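Skultstead Paper Room — gallery

Last updated 19/07/2022

The paper room at Skultstead is where the flat boxes get made up before they are filled and sent over to the shop. This page covers the room, the tables and the paper stock. Only one picture has been added since the page was moved from the old site. The rest of the captions are kept as text until the pictures are scanned again.

The boxes come flat from Drovo in packs of 200. They are scored already and only need folding, but the score lines on the light card are shallow and it helps to run a ruler along them first. The older stock, from Markar, was heavier and came with the lids separate. We used the last of it in January.

Work is done on a table with a floral top, with the card laid out flat and the pencils and pens kept at the back. The blue brick paper on the walls went up at the same time as the table top. It was sold as a bathroom paper and has lasted well. The roses on the table have lasted less well, and the print is scuffed in places. 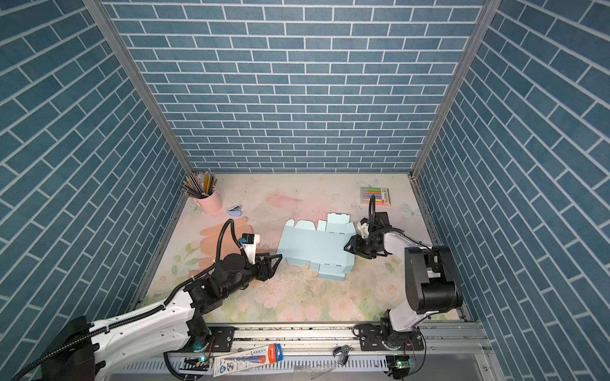 Light blue box, unfolded, on the rose-print table. Peach paper cutout to the left, pencils in the pink holder, markers at the back right.

The light blue box is the middle size. It takes 228 gram card without bulging, and it is the one most people ask for. Fold the side flaps first, then the ends, and leave the lower flap until last. If the tabs are pushed in before the sides are square, the lid sits crooked and the whole thing has to be opened out again.

Paper cutouts go inside the lid or on the front, depending on the order. Peach and cream are the usual colours. Shapes with rounded ends are easier to glue down than pointed ones, and they don't catch when the boxes are stacked.

Captions waiting for their pictures:

Shelf by the door. Flat boxes in three sizes, small at the top. The bottom shelf is for offcuts and anything larger than a hand is kept.

Ribbon drawer. Michalski ribbon on card reels, narrow widths only. The wide ribbon is stored upstairs with the tissue.

Stacked boxes, white. Part of an order for 248, made up over two afternoons. These were the small size with a plain lid.

Cutting mat and steel rule. The mat was turned over last winter and the clean side is now up.

Label sheets. Hand-lettered by Lena Szewczyk, then copied. She also drew the leaf border used on the larger lids.

Glue pots with brushes. The brushes are washed at the end of each session and left flat on the windowsill to dry — standing them up splits the handles.

Tissue paper, folded. One pack of 700 sheets lasts most of a year. The cream runs out before the other colours do.

Finished box with leaf border. Large size, cream card, tied once round with green ribbon.

Corrections to the captions can be left at the desk in the front room. Please give the first few words of the caption so that we can find the right one. Box sizes and colours are listed on the stock page, and the folding sheet for the middle size is pinned up beside the door.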